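My dentist's office sent me a survey in October. It had 73 questions. I'd gone in for a cleaning, I'd been in the chair maybe half an hour, and somebody wanted me to rate on a scale of one to five how strongly I agreed that the lobby reflected my values. I got as far as the parking questions and closed the tab.

So I've been thinking about health polls, and how much I lean on them without ever asking who fills them out. You know the kind I mean. Most people are sleeping badly, or most people have quit vitamins, or most people plan to get a flu shot this year. I read those numbers over breakfast and I just swallow them (with the toast). Then I walk around all day telling people at work that the whole country is tired.

The one that got me started was a sleep poll put out by a mattress and pillow outfit called Ramard. It said two thirds of adults wake up "unrested." It was all over my local news site, and my sister sent it to me, and I sent it to a couple of friends, and only then did I scroll to the bottom and read the small gray print. They'd asked 299 people. Okay, that's not nothing! But all of them had signed up for the company's newsletter. If you get emails from a pillow company, I'm going to guess you have some feelings about your sleep already.

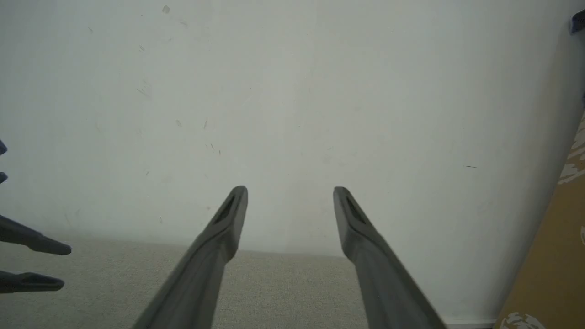 Ilham wrote back when I complained about this in a group email: Sure, but a bad poll still tells you something. Those people really are tired. I'd rather have a lopsided answer from a few hundred folks than no answer, and the big official surveys take so long to come out that we've all moved on to worrying about something else.

I chewed on that for a good while, and I'll give up half the point. Yes, the tired people are tired. I'm one of them. What bugs me is the word "adults" in the headline. It went from "people on our mailing list" to "adults" somewhere between the small print and the news site, and I don't think anybody had to lie to get it there. Everyone just trimmed a few words.

And the questions themselves! Try answering "Do you wake up feeling fully rested?" with a yes. Fully? Every morning? I had a wonderful night last week and I still wouldn't sign my name to "fully." Ask me if I slept okay and you'd get a different person entirely. Same me, same bed, same dog on my feet.

Timing matters too. My pharmacy, Kopecký, has a little tablet by the register that asks how you'd rate your health today. I've poked at that thing with a sinus infection and I've poked at it while picking up sunscreen before a beach trip. I gave it a 2 the first time and the top score the second. Somewhere in a spreadsheet I'm two customers, one of them in pretty rough shape.

Now, I don't want to be the guy who says all polls are junk. A well-run poll is a terrific thing. You can learn a lot from a fairly small group if you pick them properly and call back the ones who didn't pick up the first time — that's the expensive part, and I suspect it's the part that gets skipped. What I'd like is for health stories to put the dull stuff up top. Tell me who got asked, and how you found them, and what the exact words of the question were. It would take two sentences. I'd read them.

I'd also like us readers to quit treating a poll like a doctor. When I read that most people feel worn out, I relax a little, as if being in the majority were a treatment. I put off mentioning my own lousy sleep at my checkup for up to a year on the strength of that. Everybody's tired, I figured, it was in the news.

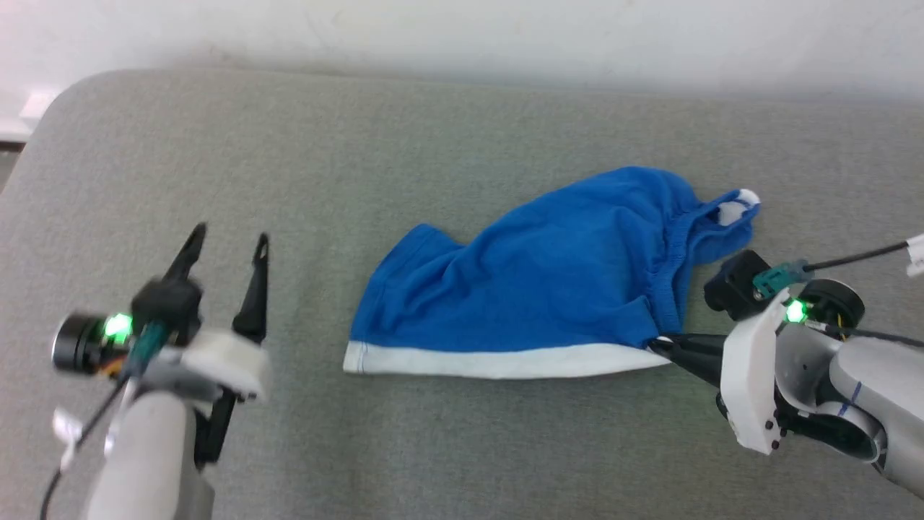 Blue cotton on a gray cushion.

When I finally brought it up, the nurse asked me four or five plain questions. What time do you go to bed, how much coffee, do you snore. No scales, no strongly agree. She wrote down what I said and then asked me what I meant by it, and I don't know of a survey that does that.

The pharmacy tablet is still there, by the way. I've started walking past it. The dental survey keeps sending me reminders, and the latest one says my opinion matters and that I have 200 reward points waiting. I might do the parking section.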